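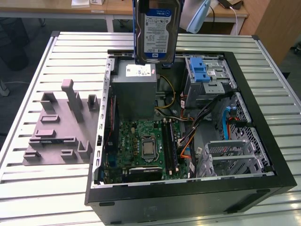 Four grippers, one old computer: Besnard workshop puts them to the test

There are easier things to ask of a robot than putting a hard drive into a desktop computer, and Solène Gaillard will happily talk you through most of them over coffee. Boxes are easier. Bottles are easier. Even eggs, she says, are easier once you've got the pressure right. But the team at Besnard has spent a good part of November on desktop towers, laid on their sides with the cover off, and by Friday afternoon they had enough results to start arguing over them.

The idea is to find out which gripper a small repair shop could live with. The team is comparing models from Eser and Troltex, 2 from each maker, all on the same arm and all running through a Plikia controller. Every gripper gets 24 tries at each task, and the tasks stay the same throughout: pick a part up from the plastic fixture beside the computer, bring it over the case, and set it where it belongs. The drive is a 3.5-inch one, heavy enough to show up a weak grip, and memory modules are on the list as well.

Gaillard had expected the memory to be the troublemaker, being so thin, and was a little surprised when the drives gave her team more to think about. A drive has smooth sides and a fair amount of weight, and if the fingers close a touch too high it wants to swing. The first Eser model let its drive tilt on 8 of the 24 tries. The second, which has longer fingers and a softer pad, did so on only 3, though it was also the slowest of the bunch and took nearly twice as long to line itself up.
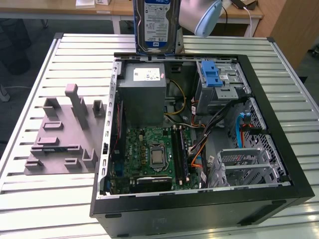

Hugo Chauvin thinks the slow one deserves a second look all the same. "If I'm running a bench with two people and a stack of machines to get through before the weekend, I don't mind if the arm takes its time," he said. "I mind if I have to get up and straighten a drive." He would like the next round to keep the long fingers and try them with a firmer pad, and he has been saying so to anybody who passes his desk.

The Troltex grippers came out closer together. Both were quick, and both handled the memory modules nicely, but the narrower of the pair had a hard time whenever cables lay near the landing spot. Old office computers are full of cables, of course, and the team made a point of leaving them where they were and not tying everything back for the robot's benefit. Killian Perrin, who set up the controller, spent a whole morning changing the approach angle so the fingers would come down straighter, and that helped a good deal.

Cameras turned out to matter as well. The fixed view of the table is good for judging where the case is, Perrin said, but it's less use in the last inch or so, when the gripper itself gets in the way. A second camera position is going to be tried before anyone settles on a favorite.

No winner has been named yet, and Gaillard would like it kept that way until the memory results have been gone over once more. The workshop plans to share its full table of results with local repair shops, along with the drawings for the fixture, so that people can print their own and check the numbers for themselves. Shops that want a copy can ask at the Besnard front desk any weekday before 3 p.m.
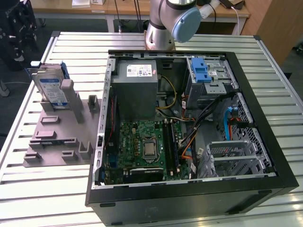 A desktop tower and the parts fixture on the test table at Besnard.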